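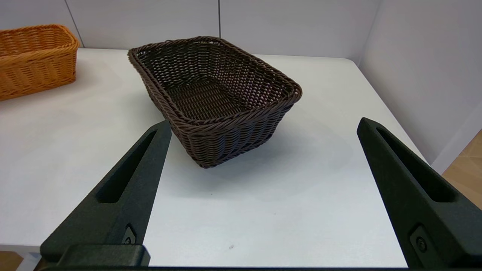 NYGÅRD, November

The municipal library in Nygård will start to lend household things together with books this winter. The town council agreed on the plan at its last meeting and gave it money for one year.

Residents with a library card can borrow cake tins, folding chairs, sewing machines, hand tools and woven baskets. Most of the things were given by households in the town after a call in the spring. The library has 174 of them in its list at the moment, and more are waiting to be checked.

The loan time is 20 days for small things and seven days for electric tools and sewing machines. A loan can be made longer one time if no other person has asked for the same thing. There is no fee, but a borrower who brings something back late must pay the same fine as for a late book.

The idea came from the neighboring town of Gerkelar, where the library has lent out garden tools for several years. Staff from Nygård visited it before the summer and learned how the things are marked, stored and cleaned between loans. In Gerkelar the tools are kept in a shed behind the building. In Nygård they will be on open shelves on the ground floor, in the room where the newspapers were before. The newspapers have moved up to the reading room.

The council has put aside 3,000 euros for shelves, labels and small repairs. Electric things will be tested by Clindik, a repair shop on the harbor street, before they are lent for the first time and then once every year. The shop will also sharpen the saws and the garden scissors.

Some people in the town asked at the meeting who must pay if a borrowed thing breaks. The library answered that normal wear is not the problem of the borrower. For a lost thing, the borrower pays the price of a used one.

Residents of Prusunside, which has no library of its own, can also borrow if they register at the desk in Nygård. The book bus that goes to Prusunside will not carry the things, as it has no space for them.

The library still takes gifts, but it has enough glasses and plates. It is mostly looking for a good ladder, a carpet cleaner and skis for children. Gifts can be left at the desk until 6 p.m.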